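Home | Features | Homes and Interiors | Archive | Contact

The Long Box on the Table

Small household goods are seldom lost for want of space. They are lost because they have no agreed place. The Waltville Household Institute, founded in 1983, has given advice on the subject since its first season, and its present guidance begins with an open cardboard carton set on a table.

Leonilde Bastos, who directs the Institute's home programme, recommends that bathroom and cupboard supplies be sorted at table height, with a cloth laid beneath. Cardboard marks a polished surface - and a patterned cloth is easily shaken out afterwards. The carton should be long enough for its contents to lie in a single layer. Larger packets stand at the back until their turn comes.

Items sold in a rigid case, such as floss picks, should remain in it. A case of 50 takes up little room, closes properly and keeps its label. Decanting is discouraged.

The Institute received 949 letters on storage last year, many from readers in Gronow, where older flats have narrow cupboards. Most asked how often a carton should be gone through. The Institute's answer is every 3 months, with the next review falling in September.

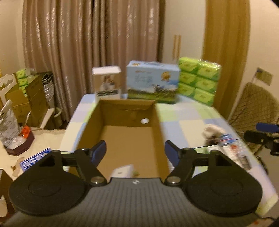
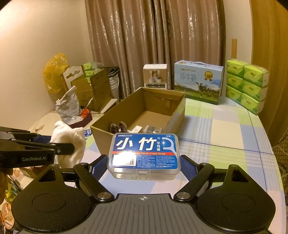 Sorting on a checked cloth: the open carton, first picture; a case of floss picks, second picture.

Last updated: September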